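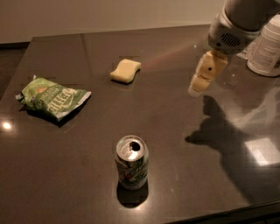 Figure 3. Crisp bag, sponge and opened drinks can on a polished tabletop.

4.2 What counts as rubbish on a table?

Much of the earlier work on household tidying assumes that people agree on what is rubbish and what is not. We doubt this. Mamani's diary study, which is still the one most often cited, asked people to list what they threw away each evening and found very little disagreement within a household. But a diary records only what went in the bin. It says nothing of the can that stood on the table until Sunday, or of the argument over it.

We therefore asked 146 adults to sort objects left on a table into three groups: throw away, put away, leave alone. The set in Figure 3 gave the least trouble on paper and the most in talk. A crumpled crisp bag was put down as rubbish by nearly everyone, though several people wanted to look inside first. The sponge split them. Some took it for a tool in use, on the grounds that a sponge on a table means that somebody is partway through wiping it; others thought it belonged at the sink and had been forgotten. Neither group could point to anything in the sponge itself that settled the matter.

The can is the harder case. An opened can may be full, half full or empty, and its top looks much the same in all three. Bittencourt's Tarus scheme codes any opened drink as waste. This makes the coding quick, and it produces the high agreement he reports over 670 table scenes, but we are not convinced that the agreement means much. Two coders who follow the same rule will agree whether or not the rule is sound. When we dropped it, 101 of our 146 people said they would lift the can before deciding - a step that the scheme has no code for.

We also have doubts about the surface. Chávez claims that people clear a shiny table sooner than a dull one, as marks and clutter show up more on it. The idea is pleasing, but her shiny tables were all in dining rooms and her dull ones in kitchens, so the room may be doing the work. Our own data cannot decide the point, as we used one table throughout.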